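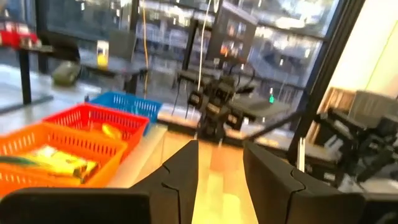
Óleo de acabamento Gostura para madeira, lata de 143 ml. O fabricante, a Nevby, promete "proteção total" com uma única demão, e eu desconfio sempre de promessas com a palavra total. O brilho é outra conversa: num tampo de madeira clara como o da foto, onde a luz já faz reflexos fortes ao comprido, convém pensar duas vezes antes de escolher a versão acetinada. Há também mate, pelo mesmo preço.

O rótulo fala em 9 horas de secagem. Contem com mais em novembro, sobretudo numa garagem sem aquecimento. A resistência a manchas de café vem de um ensaio da própria marca - peçam o relatório, que a mim ainda não chegou.

Rendimento: uma lata dá para um tampo pequeno, se a madeira estiver bem lixada. Em pinho por tratar bebe muito mais.

Não usar sobre verniz antigo. Agitar antes de abrir.

Referência 1839. Vendido por Iturness. Ficha revista por Cadi Jenkins.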